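# Torvik cup set

Student project, Berkport robotics club. Task: hang cups on a mug tree with two hand-held grippers.
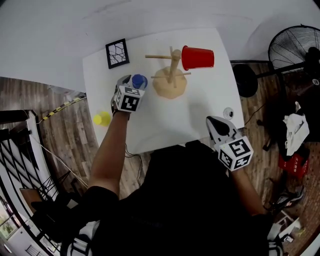

A reader of the first draft asked why the club records by hand when it already has an arm, and whether the cups couldn't be hung by a script. A script did work for one cup in one spot. Once the tree was turned or the cup was set down facing the other way, it missed the dowel. The hand-held episodes are meant to cover those cases.

## Contents

- 84 episodes, one folder each
- 3 operators, all club members
- 2 grippers per episode, left and right logged separately
- `notes.txt` in each folder, written by the operator right after the take

Each folder has the head video, both gripper tracks and the jaw opening over time. Tracks come from the marker cubes on the grippers. Where a cube is hidden from the camera, the track has a gap. We left the gaps in.

## Task rules

1. Cups start on the table, off the tree.
2. Either hand may pick up any cup.
3. Handing a cup from one gripper to the other is allowed. Mark it `handover` in the notes.
4. A dropped cup ends the episode. Keep the recording and mark it `drop`.

Cup colors include red, blue and yellow. The order is up to the operator.

## Known problems

- 22 episodes were recorded before we fixed the clock offset between the left and right tracks. They are listed in `offset.csv`. Use the correction column or skip them.
- Left and right were swapped in the March test takes. Those are not in this release.
- Operators did not agree on when an episode ends. Some stopped when the last cup was hung, others after both grippers were back over the table.

## Loading

Run `python load.py --episode 14` to check a single folder. The Prudard reader also opens the files, but it drops the notes.

## Use

Free for class and club work. The Resance entry used an earlier split, so its scores should not be compared with results on this one.

Last changed December 20, 2021.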